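Lemon and ginger cordial, the quick way

Makes one bottle, keeps in the fridge. I do a batch most weeks in winter and then forget it exists until August, when it's just as good over ice.

What you need
4 unwaxed lemons
700 ml water
A thumb of fresh ginger, bigger if you like it hot
A mug of sugar, plain white is fine
A clean bottle with a proper lid

Mine goes in an old Gimero bottle with a swing top. Any bottle does. Scald it first though - boiling water, swirl, tip out, leave upside down on a clean cloth.

Step 1. Peel the lemons. Vegetable peeler, thin strips, yellow part only. If you've got white pith on the back, scrape it off with a knife. Pith makes it bitter and no amount of sugar fixes that, I have tried.

Step 2. Slice the ginger. No need to skin it, just give it a scrub. Thin slices, coin sized.

Step 3. Peel, ginger, sugar and water into a pan. Low heat, stir till the sugar's gone. Then up to a bare simmer for 11 minutes. Lid off. Don't wander away, it catches if the pan is thin.

Step 4. Heat off. Lid on. Leave it alone. Two hours is good, overnight is better if you dont mind it strong.

Step 5. Squeeze the lemons and add the juice now, once it's cooled. Not before. Boiled juice tastes flat, a bit like sweets from the bottom of a coat pocket.

Step 6. Strain. Fine sieve, then through muslin if you're fussy. Funnel, bottle, lid, fridge.
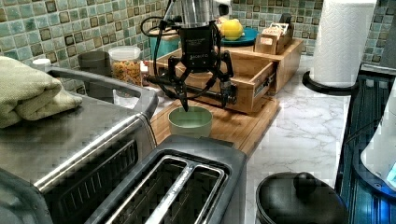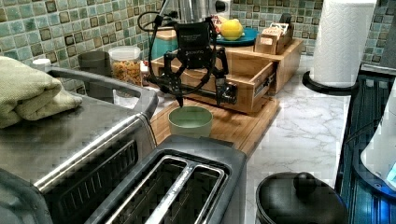

Pale green cup, bamboo board.

To serve hot: 2 tablespoons in a cup, top up with water just off the boil. Taste, add more. A tea bag in there as well is lovely, something plain - I use the Beyene breakfast one, but take the bag out early or it stews.

To serve cold: same amount, tall glass, fizzy water, ice. Mint if the slugs have left you any.

Keeping: two weeks in the fridge. If it fizzes when you open it and you didn't add anything fizzy, bin it. You can freeze it in ice cube trays too, then pop them straight in a hot drink.

Swaps
Honey for half the sugar, stirred in at step 5. Goes a bit cloudy, tastes fine.
Limes work but use a couple more, they're stingy.
Bottled juice, no. You need the peel anyway.

Leftover peel and ginger: roll in suger, dry in a very low oven, chop into a fruit cake. Or compost.

Next up is the Ninport plum jam, when I get round to typing it out.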